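## Keeping a Castia hand gripper in good order

We rented the Castia kit from Viklund for two months, at $314 a month. Buying it outright is $1,340. It's a good tool for the money, but the manual is thin on upkeep.

- Brush the rail before each session. A dry paintbrush gets into corners a rag won't.
- Don't oil the slide. Oil holds sawdust, and the fingers start to drag after an hour.
- Tighten screws by hand. Trilok Dwivedi stripped one with a drill driver in April, and the spare set took nine days.
- Store it with the fingers open, so the spring isn't under load.

Wiping the fingers is the job most people skip. Use a damp cloth with a drop of dish soap, then a dry one – no solvent, which can leave the pads slick. Black fingers show everything: pale specks and scuffs collect on the inner faces, and fine fibers cling to the lower edges. Scuffs can stay. Lift the fibers off with masking tape, and go around the small holes on top with a cotton swab.
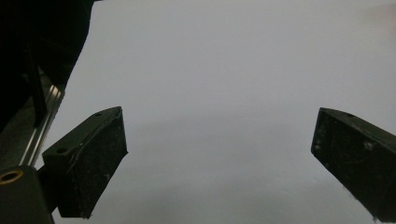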